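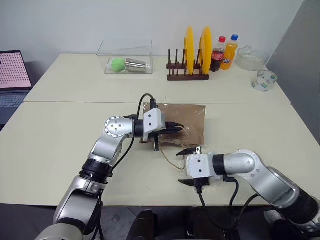 A brown paper bag gripped at its left edge on a white table.

Mon 24 April

The Bitcombe Film Festival will return in September with a longer program, a new main sponsor and a promise to become "the leading regional showcase for independent film." The festival made much the same promise last year, when it was going to be the fastest growing.

Organizers announced the plans at the Ghoneim Theater on Monday morning. Zellitz, the software company, takes over as main sponsor under a deal whose length and value were not disclosed. Asked whether it covers more than one edition, the festival said it was "the start of a long relationship." A second request for the length of the contract brought the same sentence by email.

The lineup itself is mostly still to come. One feature has been confirmed for opening night, a drama called The Salt Ledger, about two sisters who inherit a failing ferry line. The rest of the schedule is described in the press release as "curated journeys," which seem to be what used to be called the shorts program, the documentary program and the late show. There will be 85 films in all, the festival says, though it would not say how many have been picked. Submissions remain open through the end of June.

Entering a film now costs $25, and the fee is not refunded if the film is turned down. Student filmmakers, who entered free until this year, will pay the same as everyone else. The festival says the fee "reflects the growing value of selection." It did not offer any figures on what selection has been worth to the directors who got it, and none of last year's winning shorts is listed with a distributor on the festival's own website.

Then there is the attendance claim. Posters already up in the theater lobby say last year's festival drew 1715 people. That number comes from Pluder, the ticketing app the festival uses, and it refers to tickets issued, including free passes and tickets given to sponsors. A person who saw four films on a weekend pass was issued four tickets. The Ghoneim, where every screening but the outdoor one took place, has 700 seats, and the balcony was closed for most of the week. The festival agreed that tickets and people are different things, and said it had no plans to change the posters.

The outdoor screening will not be back. It was the one event last year that plainly filled up, with families sitting on the grass well past the rope line, and it was free. Organizers blamed the cost of the screen and the risk of rain. In its place there will be an evening reception on the theater's upper floor for pass holders, with a panel on the future of storytelling. Panelists have not been named.

Some of the changes are harder to argue with. Captioned screenings, which were limited to one afternoon last time, will be spread through the week. Directors of short films will get a travel payment for the first time, though the amount "will depend on final budgets." The audience award is also coming back after a year off, with voting on paper slips at the door, since the app version stopped working halfway through and the prize was never given.
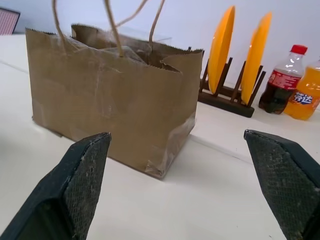 Thư Đồng was less than impressed with the travel payment, saying that a film student would spend the entry fee now and find out about the bus fare in the fall. "They want the students in the photos," Đồng said. "I'd like to see them in the budget." Dropping the free outdoor night was a worse mistake, in Đồng's view, as it was the only screening that brought in people who don't normally go to festivals.

The festival responded that fee waivers would be available "in cases of hardship." The online entry form, as of Monday afternoon, had no place to request one.

Zellitz, for its part, said it was proud to stand behind local film. The company will have its name on the opening night, the reception and the main jury prize, which was called the Bitcombe Prize until this week. The jury has yet to be announced, and the festival would not say whether the sponsor will have a seat on it.

Passes go on sale through Pluder next month. Prices will be published when sales open.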